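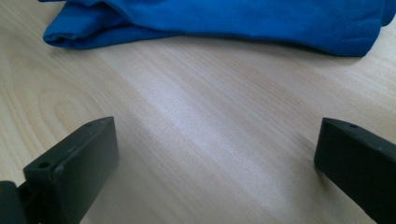
Tindton, 2019-02-26

The new fingers are on the hand gripper and I've finally had a decent evening with it at the workshop. I said I'd write up what changed from the last version, mostly so I can find it again later.

The old fingers were rounded at the front and too thin. They looked good on the screen but they twisted under load, and anything soft slid out sideways as soon as I lifted. The new ones are plain blocks in dark grey with a flat inner face. I gave up on the curve altogether. Each one has a small hole up near the tip so I can bolt on different pads without reprinting the whole finger, and that alone should save me a lot of filament.

I printed them slow, with the layers running along the length. The first pair took most of a night and one of them lifted off the bed at the corner. The second pair was fine. I cleaned up the holes with a hand drill, which you should do before fitting them and not after, as I now know.

Cloth is the thing I care about for this build. Hard objects are easy enough. You close the fingers and either you have it or you don't. Cloth folds up on itself, and a fold that looks like one layer is often three. My rule so far is to come in low with the fingers wide open and close on a rolled edge if there is one. Going straight down on a flat part only pushes the fabric into the table.

Daniyal Rind did the linkage with me back in September and it has held up well. There's a bit of slop in the left side that wasn't there when we built it. I pulled it apart and the pivot hole had worn oval. I've put a brass sleeve in for now. If that wears too I'll reprint the part with a bigger boss and use a proper bearing.

The camera bracket needed redoing as well. On the old one the view was too high and I couldn't see the tips when they were close to the table. Now both fingers rise from the bottom corners with the gap between them clear, so I can judge the distance to whatever I'm reaching for. The angle is set by a single bolt and it does creep if you knock it. A second bolt is on the list.

I'm at 70 grips logged with this pair of fingers. That's not many but it's enough to see a pattern. The misses are nearly all from coming in too steep. I also had 7 where the fingers closed properly and the cloth still slipped, and I put that down to the bare plastic. Mehwish Paracha suggested cutting pads from an old bike tube and I have one sitting in the drawer waiting.

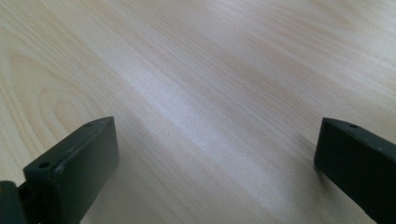

Petek Shared Workshop - Robotics Group

Glare off the table is my other problem. The top is pale timber with a shine to it, and with the lights the way they are you get a broad white streak across the middle where the grain washes out. By eye it doesn't bother me. For the tracking script it's a nuisance, because the script loses its points in the bright patch and takes a second or two to find them again. On the left there's a set of oval rings in the grain and it locks onto those without any trouble.

I tried dropping the exposure to 165 on the slider. The streak got better and the fingers went so dark that the script couldn't find their edges, so that's no use on its own. Ezequiel Olmedo thinks I should paint the ridge of each finger a light colour and leave the exposure down. I'd sooner move the lamp first and see how far that gets me. A matte cloth over the whole table would fix it too - but then I'd be picking up cloth from cloth, and I'm not ready for that.

Next jobs, in the order I'll probably do them: rubber pads, second bolt on the bracket, lamp. After that I want to weigh the whole thing, as my wrist is sore by the end of a session and I suspect the bracket is heavier than it needs to be.

If anyone wants the files for the fingers, ask me on the group list. The hole spacing suits my mount and you'll have to change it for yours.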